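Search this site
Enter keyword
Go

Print this page | E-mail this page

Storing and Handling Ketchup and Other Squeeze Bottles

Household Advice Service, Ollcombe
Leaflet 3592, revised April

This leaflet applies to ketchup, mustard and similar table sauces sold in flexible bottles. It is intended for home kitchens and for shared kitchens in residences and workplaces. Glass bottles are covered separately.

Before opening

Unopened bottles may be kept in a cupboard away from the stove and out of direct sunlight. Check the date printed on the package before placing a new bottle behind an older one, and use the older bottle first. Bottles with a damaged seal or a swollen body should be discarded.

Remove the inner seal completely. A strip of foil left under the cap will catch sauce and prevent the cap from closing.

After opening

Follow the storage directions on the label. Where the label calls for refrigeration, the refrigerator should be kept at 40 degrees Fahrenheit or below. The door shelf is suitable for most table sauces. Write the date of opening on a piece of masking tape and attach it to the base of the bottle, where it will not hide the ingredients.

A closed bottle may be laid on its side for a short time, for example while a shelf is being wiped down or a table is being set. For longer storage it should stand upright or on its cap, according to how it was designed. 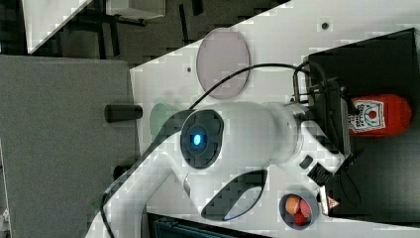

Bottles that are stored on their sides tend to collect sauce around the rim of the cap. The sauce dries, the cap no longer seats properly, and the next person to squeeze the bottle does so with more force than is needed. Residents of the Dukside building reported this as the most frequent cause of stained table linen in their shared dining room.

Cleaning the cap

Wipe the opening with a damp paper towel after each meal. Once every 2 weeks, unscrew the cap and soak it in warm water with a little dish soap. Use a wooden toothpick to clear the opening. Rinse, and let the cap dry fully before it is replaced. Do not use a metal pin, which can widen the hole.

Tables and counters

White surfaces show tomato stains readily. Lift the spill with a spoon or the edge of a card, working from the outside in, and then wipe with a cloth and soapy water. A paste of baking soda and water may be left on a remaining mark for a few minutes. Test it first in a corner. Scouring powder is not recommended on any glossy surface.

The last of the bottle

Stand the bottle on its cap overnight. What is left can be loosened with a spoonful of vinegar and used in a marinade or a pot of beans. Rinse the empty bottle before recycling it, and check local rules on whether the cap should be left on.

Questions about this leaflet may be addressed to Duangjai Srisuk, Household Advice Service, Ollcombe.

Print this page | E-mail this page

Related leaflets
Glass Jars and Bottles: Opening and Resealing
Arranging the Refrigerator Door
Removing Food Stains from Table Linen
Labeling Food in Shared Kitchens
Care of Light-Colored Countertops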